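Section 4: First use and weekly care of the worktop water filter

Applies to the Kultholm filter jug and the Kultholm under-sink unit. Owners of the older Bodholm unit should use the sheet packed with it, as the hose fittings are different.

4.1 Before you start

Check that you have the filter body, one cartridge in its sealed bag, two hose clips, the blue washer and the drip tray. Keep the cartridge sealed until step 4 below. Once opened it must be kept damp.

The under-sink unit works on cold water only. Do not connect it to the hot supply or to a mixer hose that carries both.

Caution: turn off the water at the stop valve under the sink before loosening any fitting. Opening the tap alone does not make the pipe safe to undo.

4.2 Fitting the cartridge

1. Turn off the stop valve and open the cold tap until the flow stops.
2. Put the drip tray under the filter body. A small amount of water will come out when the bowl is unscrewed.
3. Unscrew the bowl by hand, turning it to the left as seen from below. If it is stiff, use the plastic spanner. Do not use metal grips.
4. Open the cartridge bag and rinse the cartridge under the tap of another sink, or in a clean jug of water.
5. Press the cartridge into the bowl with the arrow pointing up. It clicks when it is seated.
6. Check that the blue washer is lying flat in its groove. Wipe off any grit.
7. Screw the bowl back on by hand until it stops, then give it a further quarter turn with the spanner.
8. Open the stop valve slowly and look for drips at both clips.

Note: new cartridges give grey water at first. This is fine carbon dust and is harmless. Run the tap for 30 minutes before using the water for drinking or cooking. The water can go on the garden.

4.3 Resetting the counter

The counter on the front of the unit starts at 2000 litres and runs down to zero. Hold the button for five seconds after each cartridge change. The large cartridge, sold as Gumuteo, starts at 3295 litres, and the unit must be told which one is fitted: press the button twice, wait for the second light, then hold.

If the lights flash in turn, the counter has not saved the setting. Take out the battery, wait a minute and repeat.

4.4 Storing filtered water

Filtered water has little or no chlorine left in it and does not keep as long as water from the tap. Store it in a clean container with a lid that closes on all sides, and put it in the fridge. Wash the container and its lid separately in hot soapy water, rinse well and let both dry before filling again. 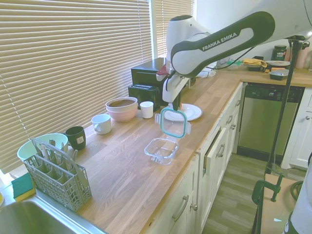 Boiled water needs to cool right down before the lid goes on, or you get drops all round the rim and it smells stale by the next day. I leave mine an hour. Murali Arumugam

We agree with this and have added it to the steps below.

1. Fill the container to a finger's width below the rim.
2. Let boiled water cool to room temperature with a clean cloth laid over the top.
3. Close the lid and write the day on a strip of tape.
4. Throw away anything left after two days.

Note: do not freeze water in glass.

4.5 Weekly care

1. Wipe the outside of the filter body with a damp cloth. Do not use bleach or cream cleaners.
2. Empty the drip tray and dry it.
3. Run a finger round each hose clip. If it comes away wet, tighten the clip by half a turn and look again the next day.
4. Unscrew the tap nozzle, rinse out any scale and refit it. In hard water areas, soak it in white vinegar for 30 minutes first.

Caution: if the unit has not been used for a week or more, run the tap for five minutes before drinking from it. After a month, fit a new cartridge whatever the counter says.

4.6 Parts

Spare washers and clips are sold in one pack under the name Hegde. For questions about parts, write to Indira Warrier at the service desk and give the number printed on the base of the filter body.

Section revised 2026-07-15. Section 5 covers winter shutdown.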